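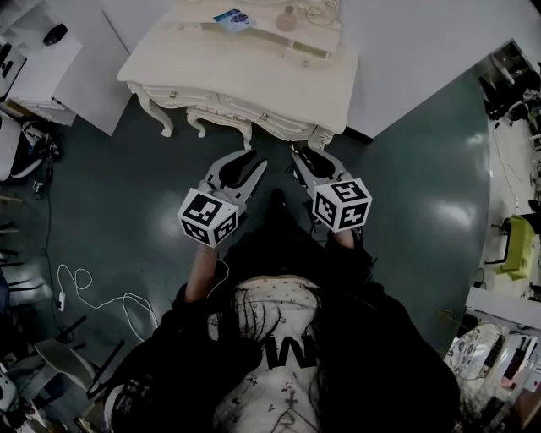
4.2 “法式”标签究竟标注了什么

前一节依据商品标题统计了“法式”“欧式复古”“宫廷风”三类标签的分布。本节处理一个更麻烦的问题:这些标签与家具本身的形制之间,究竟有没有可以检验的对应关系。既有文献多半默认有。不少消费研究把标题中出现“法式”直接编码为“购买了法式家具”,再由此推论购买者的审美取向乃至阶层认同。我们认为这一步走得太快。

语料来自 Itbridge 提供的二手家具交易文本,经去重后保留 1808 条梳妆台类条目,均为卖家自行撰写的标题和正文。Itbridge 的抓取规则未完全公开,我们只知道它排除了正文过短的条目,至于“过短”如何界定,对方的说明前后有出入。因此下文凡涉及比例的判断,只适用于这批语料,不宜外推到整个二手市场。

我们从中抽取 150 条附有清晰照片的条目,由两名编码者在看不到标题的情况下,依腿型、镜框轮廓、抽屉面板线脚和表面颜色四项分别记录。两人对颜色的判断几乎没有分歧,对腿型的判断则差得多。所谓“弯腿”,一人要求膝部有明显外凸,另一人只要腿部不是直线便予以记录。经过一轮讨论,我们统一采用较严的标准,但必须承认,换用较宽的标准,下面的部分结论会变弱。

将形制编码与标题对照之后,最稳定的关联出现在颜色上。乳白、象牙白一类的浅色台面配上任何可见的装饰,卖家就倾向于写“法式”;形制相近而漆色较深的,则多写作“欧式”或“美式复古”。图 4 中的乳白色梳妆台带有繁复装饰,按这批卖家的用词习惯,大概很难逃过“法式”二字。然而乳白色加装饰这一组合本身并不指向任何特定时期,也不指向任何特定产地。以颜色代替风格,在日常用语中无可厚非,放进回归模型里充当“风格偏好”变量,就需要另给理由,而我们查阅的研究大多没有给。

品牌信息也帮不上多少忙。语料中出现较多的两个品牌是 Nisum 和 Povis。Povis 的产品名称里没有“法式”字样,二手卖家转售时却常常自行添上;Nisum 有一个系列以“法式”命名,转售时这个词反而时有脱落,代之以尺寸、是否带凳、能否自提等信息。一个标签既能凭空出现,又能无声消失,很难说它记录的是物品的属性。它更接近一种检索策略:卖家猜测买家会输入什么词,便写什么词。

有一种反驳值得认真对待。按照这种看法,标签即便不反映形制,仍反映卖家或买家心目中的“法式”,而心目中的风格正是消费研究关心的对象。为此我们回到 53 份入户访谈记录,查看受访者如何谈论自家的梳妆台。结果并不支持这一反驳的强版本。多数受访者在访谈员提及之前从未使用“法式”一词,他们谈的是镜子高度、抽屉容不容易卡住、白漆会不会发黄、搬家时镜框能否拆下。有受访者翻出当初的订单页面,看到标题后才说“哦,原来算法式的”。另有一位坚持自己那张是“韩式”,依据是购买时店铺装修成粉色。把这类说法整理成稳定的审美认同,需要研究者替受访者做相当多的工作。

弱一些的版本或许可以成立。少数受访者确实主动谈到风格,并能说出自己不喜欢什么,例如“描金太多”“雕花积灰”。这些否定性的判断比肯定性的标签具体得多,前后也较为一致。不过访谈提纲中有一道题询问“您当时为什么选择这种风格”,题目已经预设了选择与风格的存在,由此得到的回答我们在分析时予以剔除。剔除后可用的材料所剩不多,不足以支撑分组比较。

再看时间维度。Mavromatis 家具目录常被引作“法式”家具自 2000 年以后逐步进入普通家庭的证据,其依据是目录中该词出现频次上升。但同一目录在此期间改过两次分类方式,原先归在“古典”之下的条目有相当一部分被移入“法式”,图片和货号却未变动。频次曲线的抬升有多少来自新产品,有多少来自重新归类,单凭目录文本无法分开。我们曾尝试以货号追踪,因早年货号存在重复使用的情况而作罢。引用这条曲线的论文中,未见有人提及分类变动。

以上并不意味着风格标签毫无用处。用它研究卖家的命名行为,是合适的;用它描述检索词在平台上的流通,也大致合适。问题出在从词到物、再从物到人的连续推断上,每一步都要损失信息,而通行的做法是把损失记为零。下一节改用形制编码重做前述分布统计,标签只保留为对照项。腿型一项由于编码分歧较大,结果单独列入附录,不参与正文讨论。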